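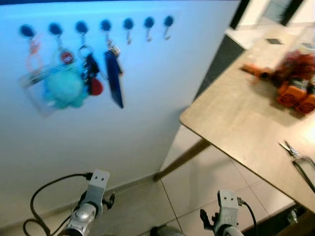
**Can a front desk hand its keys over to the Yan two-arm robot and leave it to get on with the job?**

A front desk can hand over part of the job, provided a member of staff stays close enough to step in.

**TRUDUVBRIDGE, September** – Renness, the independent equipment testing firm, today published its review of Yan, the two-arm robot service that Skarik rents to small offices, clinics and guesthouses. The review covers one job only: taking keys and tags off a row of wall hooks and putting them back where they belong. Skarik's sales material calls this job "solved." Renness does not.

Yan is offered as a monthly rental at $339, with setup, software updates and remote support included. Shipping is extra. So are replacement fingers for the grippers, a fact that appears on the second page of the order form and nowhere in the brochure. Renness paid the normal rate for the unit it tested and received no money from Skarik for the review.

The test ran for 26 working days in a tiled room with a wall panel of small round hooks and a wooden table close by. Testers made 302 requests in all. Each request asked for one named item to be brought from its hook to the table, or to be returned from the table to its hook. A request passed only if the item ended up in the right place, with no help and nothing else knocked down.

Ordinary bunches of keys on a split ring went well. Yan found the ring, closed on it and lifted it clear with little fuss, and Renness has no real complaint about that part of the work. Long flat tags were also handled well on the way off the hook.

The trouble started with everything else people hang on a key hook. A clear plastic card holder on a thin strap was the worst item in the test. It swings, and the robot was slow to decide where it was. Plush keychains were easy to grip and hard to hang up again, as the fingers tended to close on the toy and leave the ring pointing the wrong way. Staff who reached over to fix the ring set off the safety stop, and the job then had to be started over from the tablet.

"I was told it could tell keys apart, and in a sense it can," said Guðlaug Østergaard, who led the test for Renness. "It knows the one with the red heart from the one with the blue tag. Give it two plain rings with the same make of key on them and it picks one. It doesn't ask. I would want it to ask."

Østergaard also questioned the speed figures in the Skarik brochure. The brochure shows a key being fetched in one smooth move. Renness saw moves like that, mostly in the morning, with the blinds down and the table clear. In the afternoon, with sun coming through the doorway, the robot often stopped short of the hook, backed off and tried again.

"A person at a desk does this without looking up," Østergaard said. "The robot does it with great care. If you have guests waiting, care is not what you notice."

**The service claim**

Skarik says Yan will make up to 2,000 moves between service visits. Renness did not run the unit long enough to check that claim and takes no position on it. The review does note that one gripper needed its fingers tightened during the second week, and that the support line handled this well, by video, in a single call. The cables that loop out from each gripper are another matter. They stayed out of the way during the test, but Renness would like to see them clipped down before the unit goes anywhere near a busy counter or small children.

**Who might want one**

The review does not tell readers to stay away. A small site with a fixed set of keys, a quiet room and staff who are often in the next office could get some use from Yan. Sites that keep plain, unlabeled keys should wait for the software update Skarik has promised, and should ask for a date in writing. Sites that want to leave the desk empty overnight should look at a locked key cabinet, which costs less and does not need a network connection.

Renness also suggests the following for anyone who goes ahead with a rental:

- Ask for a trial on your own hooks, with your own keys. The demo board at the Skarik showroom has wide spacing and good light.
- Get the price of spare fingers before signing.
- Check how long the stop-and-restart takes. Ours was slow enough that staff began taking the keys themselves.
- Keep a paper log for the first month. The log in the app records what the robot tried to do – a wrong key counts as a key delivered.

That last point was raised with Skarik before publication. The company replied that a change to the log is "under review" and offered no date. It did not dispute the test results, though it said the card holder was "not a typical item." Renness left the card holder results in. Plenty of offices hang one up.

**Getting the review**

The full review, with the record for every request, is free to read at the Renness office in Truduvbridge and can be sent by email on request. Printed copies are available at cost. Østergaard will take questions from the press on Thursday from 2 p.m., and the test unit can be seen running then, on the same hooks and with the same keys. Visitors may bring their own.

**Press contact:** Guðlaug Østergaard, Renness, Truduvbridge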